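**Snack box for my sister, how do you pack yours so it isn't crumbs?**

**pantryraccoon** wrote on 22 October 2024:

Hi all! My sister moved for work back in May and she's 3,000 miles away now, and what she complains about the most isn't the apartment or the job, it's the snacks. We grew up with a Turkish grocery around the corner (Saraç, if anyone here is from Wakmont) and she says the stores near her have one sad shelf of it. So I went in and went a little nuts at the register.

Last time I mailed her a box I just dumped everything in and taped it shut, and she sent me back a photo of what used to be wafers. It was basically sand. I'd like to do better this time. Do you sort by heavy and light? Wrap things separately? I've got a shallow cardboard box I want to use because it's cute, but I'm open to being told it's a bad idea.

**dillweed_ok** wrote:

It's a bad idea lol

Shallow boxes are great for giving somebody in person. For the mail you want something about as tall as it is wide, with the wafers standing up on their edges in the middle and soft stuff all the way around. I've done this for my kid at college for two years and chips are the only thing I've given up on.

**Harnberg_Mom** wrote:

I'm going to disagree on the tall box. In a tall box everything ends up sitting on whatever's at the bottom. I do one layer, flat, packed tight enough that nothing slides when I tilt it, and then that box goes inside a bigger one with crumpled paper on all sides. The inside box can be as cute as you like. I weighed my last one before it went in the outer box and it was 518 grams, so it's not like you lose a ton of room doing it this way.

Also please don't take the air out of chip bags. My husband pokes a pin in them to "save space" and then wonders why they're stale.

**dillweed_ok** wrote:

Ok but two boxes means paying for two boxes' worth of size. It adds up if you send one every month.

**Harnberg_Mom** wrote:

It adds up to less than mailing sand!

**snaxident** wrote:

Both of you are kind of right? I go flat if it's mostly wafers and cookies and tall if it's mostly candy. The real trouble is anything with chocolate on it. I sent a box south in May once, and I'd rather not talk about it. In October you're probably fine.

One question for OP, are you sending meat? Like sausage sticks? If she's in the same country you're ok as long as it's the shelf-stable kind, but read the package. And if she's overseas, check the rules first, they can be really picky about it and you don't want the whole box held up over one stick.

**pantryraccoon** wrote:

Same country, just the opposite end of it! I hadn't thought about the sausage question at all so thank you, I'll go read the fine print tonight.

I like the box in a box thing. I have a big one left over from when my Cakener pan set came, and I've been saving the paper from it for no reason except that I save paper. Dillweed, I hear you on the cost, but this is a once in a while thing, she's not getting one every month unless she starts paying me.

**gravyboat620** wrote:

Put a list in! My aunt always wrote one out by hand, with what everything was and who picked it. I kept those way longer than the candy lasted. Plus if something does get smashed at least they know what it was.

And put the little things in last. I used to start with the small stuff, and then the big bags wouldn't lie flat and I'd have to dump it all out and begin again.

**Harnberg_Mom** wrote:

Seconding the list. Tape it inside the lid.

**pantryraccoon** wrote:

No lid on mine, so the list is going to lie on top. I'll cut a piece of cardboard from the Cakener box to cover it.

So I've started, finally. I spread everything out on the bed since the kitchen table is covered in mail, and I'm going with one flat layer in the red box, like Harnberg_Mom said. A few are in already. The red bag is still out on the sheet because I can't decide if it goes in this box or rides outside it in the paper, and the Kaprons hasn't made it in yet either. She'd better not get wafer sand twice. If anybody has strong feelings about where the red bag goes, speak up before I get the tape out! 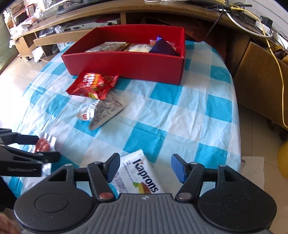
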